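Notes from the October batch, mostly about bottle handovers.

The target for this batch is 319 usable episodes on the two-arm table, all of them the same short task: one arm picks up a bottle, the other takes hold of the cap end. The policy from the last batch could pick up a bottle fine. It fell apart when the second arm had to come in close, and the fix I'm trying first is more data with the bottle at bad angles.

## Setup

Both arms are teleoperated by one person. Logging goes through Nidimard, which writes joint positions, gripper width and video to one file per episode. I cut the maximum episode length after the last batch, where long pauses taught the model to pause. If the operator stops to think, the take gets thrown out.

Guoqing Dai runs most of the afternoon takes and I do the mornings. Our styles differ more than I expected. He brings the second gripper in low and level; I tend to come down from above. I considered asking for one style and decided against it for now, but each episode carries an operator tag so I can split them later.

## Clutter

Every 50 episodes we change what else is on the table. The first block had bottles only. Later blocks add boxes, packets, a can and fruit, with some of the fruit in a basket at the back. The rule is that at least one distractor has to sit where an arm's cable can pass over it, as the old model treated a cable crossing an object as a reason to stop.

Clear bottles stay in as distractors. On a marbled surface they are hard to segment, and Drillside (our labeling tool) misses the outline often enough that I correct the masks by hand. That takes longer than recording does.

## What gets rejected

I keep an episode if the bottle ends up held by the second arm and neither gripper has hit the basket. Slips are kept if the operator recovers within the same take. I used to delete those, and the model then had no idea what to do after a slip.

Rejects go in a separate folder with a one-word reason. The most common word so far is "cap": the fingers close on the cap edge and the bottle rolls. Tilted starts are the worst for it.

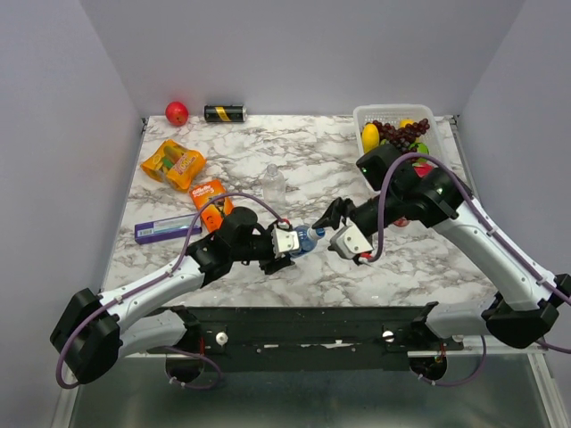
*Blue bottle tilted between the grippers, cap toward the right arm. The clear one is a distractor.*

## Where it stands

We have almost 200 episodes through review. The first training run used the bottles-only block and took 4 hours. Loss looked normal, which says very little at this size. I'll hold off on hardware tests until the cluttered blocks are in.

Still open: whether to mirror the data left to right. The basket position would flip too, and I haven't checked how much the policy leans on it. Next job is the mask backlog, then another block with the razor box moved closer to the middle.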